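Plates, Bowls and a Clear White Table: Tips for Serving Little Things

I love a small-bites table. Give me a plain white surface, a few low dishes, something fizzy to drink and a pile of little things to pick at, and I'm happy for a whole evening! I've been setting them up for years, first in a tiny rental kitchen and now in our place in Zatthorpe, and I've picked up a lot of small habits along the way. Some came from friends, a good many came from readers of this page, and a few came from getting it wrong in front of company.

None of this needs fancy gear. If you have one flat plate, one round bowl and a cloth you don't mind staining, you can start tonight.

Clear the table all the way

I mean all the way. Mail, keys, the pepper mill, the charger somebody left there in June. A half-cleared table always looks messier than it is, and you end up squeezing the food into whatever gap is left. Put everything in one box, put the box in another room, and deal with it tomorrow.

Then wipe twice. The first pass is with a damp cloth and a drop of dish soap, the second is with a dry one. White tops show streaks worse than anything, especially under a ceiling light, and the dry pass takes care of them. Crouch down and look across the surface toward a window – you'll spot every sticky ring you missed.

For old drink rings I make a paste of baking soda and water, leave it on for a few minutes and rub with a soft cloth in circles. Try it first on a corner where it won't show. If your table has a shiny finish, stay away from the scratchy side of the sponge.

Go shallow for anything round

Round things roll! Mandarins, cherry tomatoes, little cheese balls, all of them. For years I piled them in deep bowls to keep them from escaping, and then people had to dig around with their fingers, and the ones at the bottom got squashed and forgotten.

A shallow plate with a low raised rim does the job much better. The flat middle gives you space to lay things out in one layer, and the rim catches whatever tries to get away. Set it near the middle of the table and keep the drinks behind it, so hands don't have to reach across an open can to get to the food. I also think a beige or taupe plate is about the best thing you can own for this. Orange looks wonderful on it, cream shows up nicely against it, and it's softer on the eye than white on white. One bright spot elsewhere on the table, like a red can, and you hardly need decoration. 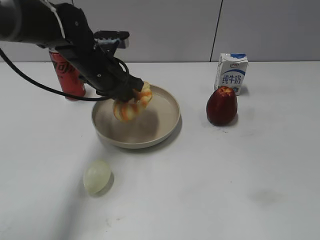

Lower things onto the plate, don't drop them

This is such a small thing and it makes such a difference. Soft fruit, peeled segments and anything with a glaze will mark where it lands. Bring it down close to the plate, let the bottom touch, then let go. If you're using tongs, hold them near the top of the fruit and keep your grip light. You want just enough pressure that it doesn't slip.

Peeled citrus is the trickiest. The segments open up if you pinch them from two sides at the seam, so turn the fruit a little and pick it up across the fattest part of two segments. My neighbor Guangming Cao taught me to peel mandarins an hour ahead and leave them under a clean dish towel. The outside dries just a bit and they're far less slippery to handle.

And rub off the white strings if you have the patience. I rarely do. Bonifacio Prieto wrote in to say he pulls them off with a dry paper towel, with the grain, top to bottom, and it works nicely.

Bowls are for the crumbly stuff

Now for the things that shed. Flaky rolls, sweet twists, anything with a crust that cracks when you bend it – these go in a bowl or right over one. A round metal bowl is my favorite. It's light, it doesn't chip, and the crumbs slide right out when you tip it over the trash.

A few things I've learned with bread in bowls:

Line it only if the bread is sticky. A folded napkin is great under a glazed twist and a nuisance under a dry roll, where it just comes up with the bread every time someone takes a piece.

Don't fill past the rim. One layer, maybe two, and then refill from the kitchen. A heaped bowl looks generous for five minutes and then there are crumbs from one end of the table to the other.

Break pieces over the bowl. Bend the bread into an arch with the crust on the outside and let it tear at the top of the bend. You get two neat ends and a soft open middle, and the bits fall where you want them.

Pick up bread from low down, where it's thickest. If you grab a thin end of a twist it will unwind on you, usually halfway to somebody's lap.

Keep metal bowls bright

Metal bowls get cloudy, and mostly it's just hard water. Warm water with a good splash of white vinegar, a soft cloth, rinse, and dry right away. Drying right away is the part people skip, and then they think the vinegar didn't work.

If you've got a greasy film, do the dish soap first and the vinegar after. Always wipe along the curve of the bowl. Fine scratches that run around the rim are hard to see, and ones that run straight across it show from the other side of the room.

I bought my nesting set at Mateos, the little housewares store two doors down from our bakery, and the smallest one gets used every single day. Olives, lemon wedges, spoon rest, you name it.

Two colors are plenty

I get excited about color and I used to overdo it. Rosalía Ortuño, who sends me the loveliest letters, suggested picking two colors for the food and letting the dishes stay quiet. Orange and cream is my favorite pair. Think mandarins with soft white cheese, carrot sticks with bean dip, or a bread dough streaked with something orange.

That last one is easy and so pretty! Make a plain soft dough and split it in half. Knead 200 grams of thick pumpkin or carrot puree into one half, with extra flour until it stops sticking to your hands. Roll both halves into ropes, twist them together loosely and let them rise until puffy. Bake as you would any soft roll. The stripes never come out even and I like them better that way – you get broad patches in one place and thin bands in another, and each piece looks different.

If you want to brush something on top, wait until the bread has cooled. Glaze on hot bread runs straight down into the bowl. 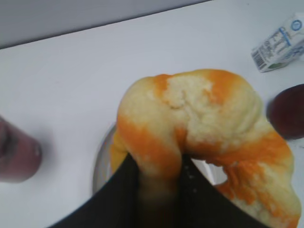
Soft orange and cream over a round bowl on a white tabletop, with a small carton lying off in the corner.

Find a spot for boxes and cartons

Little cartons have a way of ending up on the table. I've stopped fighting it. Give them one corner, the far one, and keep them there until you're done serving. You'll want the ingredient list handy if a guest has an allergy, and it's no fun pulling a wet box out of the recycling at nine in the evening to read it.

Afterward, open both ends, press them flat and stand them up in a paper bag. A flat carton takes up so little space that I only empty the bag every couple of weeks.

If you move food into a jar or tin, cut out the part of the carton with the cooking directions and tape it inside the lid. Saturnino Palacios does this with all his dry goods and his pantry is a joy to look at.

Cans, coasters and cold hands

Stand cans upright toward the back, on a coaster or a folded cloth if they've come out of the fridge. Rinse the tops before you put them out. I run mine under the tap and dry them with a clean towel, and it takes less than a minute for a whole armful.

If people are pouring into glasses, put the glasses next to the cans and away from the bread. One drip and a crisp crust goes limp.

Empties go in a bucket on the floor. Please don't use a bag hung on a chair, I've tipped over two chairs that way.

The crumb round

Before I carry anything to the kitchen, I do the crumbs. Lift the plate, sweep under it with a dry cloth toward the edge of the table, and catch everything in the bread bowl, now that it's empty. Then lift the next thing. Never start with a wet cloth, it turns flaky crumbs into paste and smears anything orange across your nice white table.

Orange stains do happen, from carrot and pumpkin especially. A dab of cooking oil on a paper towel loosens the color, then dish soap takes off the oil. Do it the same night if you can.

Your questions

Can I use a dinner plate in place of a shallow rimmed one?
Sure. Look for one where the edge turns up instead of sloping out flat. Nerea Prieto uses the saucers from big flowerpots, brand new and washed, and they're terrific for fruit.

How far ahead can I set out the bread?
Up to two hours, covered with a dry towel. After that the outside goes leathery. If you need longer, leave it whole and tear it at the last minute.

My plate slides around on the table. Help!
Wipe the bottom of the plate first, as it's often a bit greasy. If it still slides, put a small square of damp paper towel under the center, folded once.

Keep your tips coming, I read all of them. Next month I'm doing lunch boxes, so if you have a good way to keep cut apple from going brown, send it over!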